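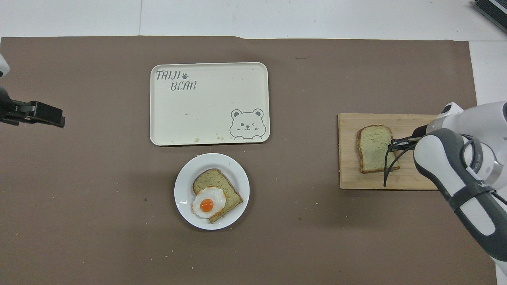
Kitchen and Dining > Online shop > Order and checkout faults

Ticket 3689 - Shipping quoted twice on tableware orders
Status: Resolved
Store: Kollorau, Pastville
Assigned to: Bình Mạc

Reported problem

Customers buying anything from the tableware range are being charged shipping twice. The cart page shows the right amount. The total goes up at the payment step and the confirmation email carries the higher figure. Orders with only linen or cookbooks in them go through at the correct price. The shop first heard of it in March from a customer in Mansilla who had ordered a serving tray and two bowls.

Setup

Otiron shop plugin, current version. Flat rate shipping with a free shipping threshold. Weight-based surcharge switched on for parcels over 2000 grams. Prices include tax.

Log

9:10 am - Placed a test order for one tray, weight 979 grams. Cart total correct. Payment page adds a second flat rate line. Fault confirmed.

9:25 am - Same order, logged out, different browser. Same result. Cleared the site cache and tried again. No change.

9:50 am - Placed a test order for one tea towel. Correct at every step. Added a tray to the same cart and the second charge came back.

10:15 am - Compared the product records. Every tableware item belongs to two shipping classes, "Standard" and "Fragile". Linen and books belong to "Standard" only. The cart page reads the first class it finds. The payment page adds up all of them.

10:30 am - Asked the shop when "Fragile" was set up. Reply: it was added in January so the packing slip would print a note about bubble wrap. It was never meant to carry a charge.

11:05 am - Set the "Fragile" rate to zero. The payment page now ignores the zero and falls back to the default rate, so the total is still wrong. Put the setting back the way it was.

11:40 am - Removed "Fragile" from one tray and gave it the product tag "fragile" instead. Changed the packing slip template to look for the tag. Test order correct on cart, payment and email. Bubble wrap note prints.

1:20 pm - Exported the tableware range, moved all items from the class to the tag in the spreadsheet, and imported it again. The import stopped at row 500 with a timeout. Split the file in two and both halves went in cleanly.

1:55 pm - Deleted the empty "Fragile" class. Five more test orders, mixed and single item, all correct. One of them was over the surcharge weight and the surcharge was applied once, as it should be.

Still to do by the shop

Refund the extra shipping on affected orders. Filter the order list by tableware, then sort by shipping total - the doubled ones sit together at the top. Refund the shipping line only, or the stock count will change as well.

Reply from store, 3:30 pm

Refunds are done and the Mansilla customer has been emailed. Could the bubble wrap note be printed in a larger size? It comes out very small on our label printer.

Reply from Bình Mạc, 4:05 pm

Note is now 14 point and bold. Reprint any slip from the order page to check it. Closing this one - please open a new ticket if the label margins need adjusting too.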